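Sze-wing Tse
Wednesday, April 8, 2026

Right, I promised a few of you on the Nargate course that I'd put our house rules for hand-held gripper recording somewhere you could find them, so I'm doing it in one long thread with a cup of tea. Bear with me, I do go on.

The written version is 51 lines long and lives on the wall at Komerley, where it has gone a bit yellow. I won't inflict all of it on you. These are the ones I find myself repeating to new starters, usually while they're already reaching for the tool!

First one, and the dearest to me: close the fingers slowly and stop when the object is held. People squeeze as if the thing were about to run away. A phone case stood up on its long edge wants a light, even pinch from both sides, and the robot that learns from you will copy whatever you do, heavy hands included.

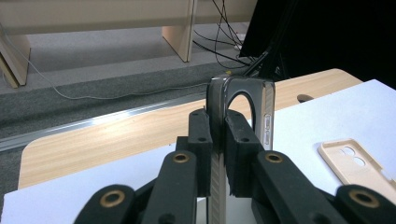

How many times should one person record the same task before swapping?

Seven goes, then hand the tool over and have a proper break. Tired wrists start taking short cuts, and a second person's way of doing it is worth having in the set anyway.

We used to let people carry on as long as they felt fine, by the way. Last October we sat down with the Rakena recordings and you could tell to the minute when somebody's arm had had enough. Lovely work up to that point, then a sort of general droop.

Second rule, which gets the most grumbling: keep the failed goes. Mark them as failed, write a few words on what went wrong ("slipped", "wrong edge", "sneezed") and leave them in the folder. Please don't tidy them away to make the day look better. I've done it myself years ago and I was very sorry afterwards.

Third, agree on where you take hold before anyone starts. With thin metal things we say by the rim, pads flat either side of it, and the whole team sticks to that for the session. If you think there's a better grip, wonderful, write it down and we'll make it a task of its own.
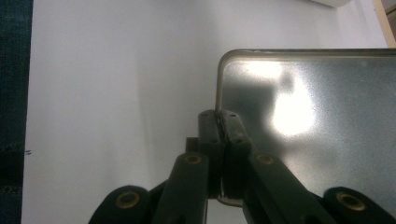 And when I say the whole team I do mean the visitors too. We've had very clever people come over from Tandow with their own habits (good habits, some of them!) and the recordings ended up half one thing and half the other – perfectly nice to look at, a misery to sort out.

Fourth, and then I'll let you get on. Check the tool at the start of each session and again after lunch. Open and close it 4 times with nothing in it, and if you feel any catch or wobble in the joints, put it to one side with a label on. A label, please, with your name and what you felt. "Dodgy" on a sticky note doesn't help whoever picks it up next.

Somebody has just asked in the replies whether two people may work at one table at once. We allow it if each has their own half and neither reaches across. More than 2 and we book another table.

I'll type up the bit on naming files tomorrow, it's long and my tea's gone cold.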